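Mirnine Learning Centre – Activity Room Inspection Checklist
Room: Iltberg Room, play and sorting table
Period: April
Completed by: Desta Kassa
Reviewed by: Ju-won Ji

1. Tabletop
Surface free of splinters and raised edges: Yes
Surface free of marks: No
Comment: Wooden top has a few faint stains and scuffs. Clean with mild soap and review next month.

2. Toy food and container
Container sound, rim intact: Yes
Pieces free of cracks and sharp edges: Yes
Comment: The toy corn and vegetables are to stay in the round cardboard container between sessions.

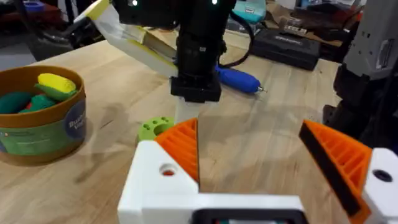 Cardboard cannot be washed. A plastic tub has been requested under order 66 and should be labelled in the same colours – green and blue – so that children recognise it.

3. Hand tools
Stored out of reach of children: No
Comment: Screwdriver left on the table. Return to the locked cupboard before 9 a.m.

4. Balls and small items
Suitable for the age group: Yes
Small items kept off the floor: Yes
Comment: Balls are to be wiped down at the end of each day.
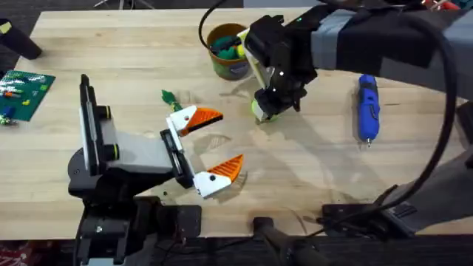 Any ball with a split seam must be thrown out and noted in the Kakov binder, page 21.

5. Cables
Clear of walkways: Yes
Clear of the work surface: No
Comment: Fasten loose cables away from the table where practical. Do not run them under mats.

6. Access
Clear width at doorway, minimum 1,000 mm: Yes

Overall result: Satisfactory, with follow-up on items 1, 2, 3 and 5.
Follow-up assigned to: Ju-won Ji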